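Periodismo local. Apuntes de la unidad 4
Cobertura de funerales y actos de despedida

Estos apuntes recogen lo visto en clase y sustituyen a la fotocopia de enero. El ejercicio va al final.

1. Antes de ir

La asistencia de prensa a un funeral se pide siempre. Se llama a la funeraria o a la persona que la familia haya designado como contacto, nunca directamente a los padres, cónyuge o hijos si existe otra vía. Conviene preguntar tres cosas: si se permite tomar notas dentro, si se permiten fotografías y en qué zona, y si alguna de las intervenciones debe quedar fuera de la crónica.

Si la familia dice que no, se publica la nota necrológica con los datos ya confirmados y no se acude. Un acto en una iglesia abierta al público no cambia esta norma en nuestro curso, aunque algunos medios tengan otra.

2. Durante el acto

Se llega con media hora de margen y se ocupa un asiento lateral, al fondo. El móvil va en silencio. Las notas se toman a mano. De los discursos interesa anotar frases completas; las citas reconstruidas de memoria son la causa más frecuente de rectificación en este tipo de piezas.

El número de asistentes se atribuye a quien lo da. En el caso de Flostberg que comentamos, la funeraria habló de 298 personas sentadas, y un segundo diario publicó 1,000 sin citar fuente. La cifra con fuente es la que vale.
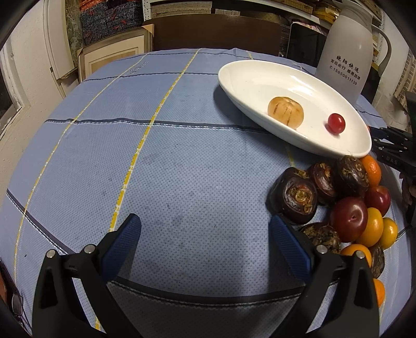 Irene pregunta si se puede citar a un menor que habla en la ceremonia, dado que todo el mundo lo ha oído. Con autorización expresa del padre, madre o tutor, sí. Que las palabras se pronuncien ante mucha gente no equivale a permiso para publicarlas con nombre y apellidos.

3. La redacción

El primer párrafo dice quién ha muerto, dónde se celebró el acto y cuál fue el momento o la frase principal. La causa de la muerte se menciona una sola vez, en lenguaje neutro, y solo si está confirmada. En muertes violentas o por suicidio se aplican además las pautas de la unidad anterior.

Se evitan los adjetivos que califican el dolor (desgarrador, inconsolable) y los verbos que interpretan. "Dijo" sirve casi siempre. Tampoco se escribe "toda la ciudad lloró": se escribe qué comercios cerraron o qué calle se cortó, si se ha comprobado.

Comparamos dos crónicas de un mismo entierro en Stostton. La primera abría con la descripción del tiempo y tardaba cinco párrafos en nombrar a la fallecida. La segunda abría con una frase de su hermana y era bastante más corta. La segunda es el modelo para el ejercicio.

4. Después de publicar

Se envía el enlace al contacto de la familia. Los errores en nombres, edades y parentescos se corrigen en el momento, con nota al pie. Los comentarios de los lectores se cierran o se moderan antes de su publicación.

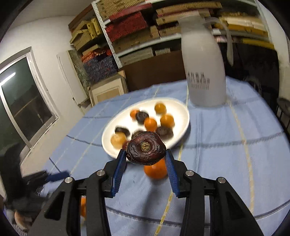
¿Se puede enseñar el texto a la familia antes de publicarlo?
Se pueden leer por teléfono las citas y los datos personales para confirmarlos. El texto completo no se envía.

5. Ejercicio

A partir de la transcripción del acto de Rusnák, disponible en el aula virtual Deltero, redactad una crónica de 2,000 caracteres como máximo, con titular y sin entradilla. Debe incluir al menos dos citas textuales con su atribución. Se entrega en la misma plataforma antes de las 18:00 del último día de la unidad.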